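How a Robot Learns From a Hand

A robot arm does not know how to pick up a bottle. Someone has to show it. At the Stoklow lab, Soledad Echevarría and Patricio Ortuño study one way of doing the showing. Their project is called Erkum.

A person holds a gripper, a tool with fingers that open and close. A camera on the gripper records what is in front of it. The person does a small job, such as moving an object from one spot to another. One recording of one job is called a demonstration.

A computer program then studies the demonstrations. It compares what the camera saw with how the gripper moved. After many of them, the program can guess the next move from a new view.

The team collected 1661 demonstrations. They set 139 of them apart and did not let the program study those. They used this group to check its guesses. A test like this is fair only if the answers are new to the program.

Objects on a table differ in shape. A bottle is tall. A tray is low and flat. Folded paper can bend when it is squeezed. The program needs practice with each kind.

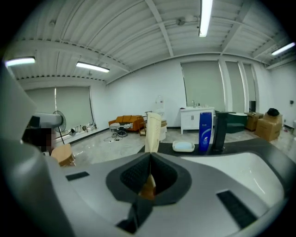 Why does the robot need so many demonstrations?
Each one shows a single way to do a job, and the program has to see many ways before it can handle a small change, such as a bottle standing in a new place.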